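Local News > Food & Drink
May 2, 2022 | By the Futitz desk
Print this page | E-mail to a friend

Good news for my sweet tooth - the Bandari tea room in Pradov is open again! It shut in March for a new kitchen, and I popped in on the first morning. There are 35 seats now (up from nine), the scones are as big as ever and a pot of tea is still the same price. I did have to queue, mind you, and the plum cake had gone before I got to the till. 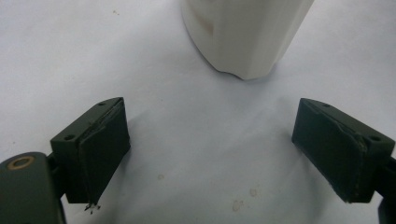
One regular told me she'd missed the place terribly, but wished they'd kept the old curtains. They open at 9 every morning.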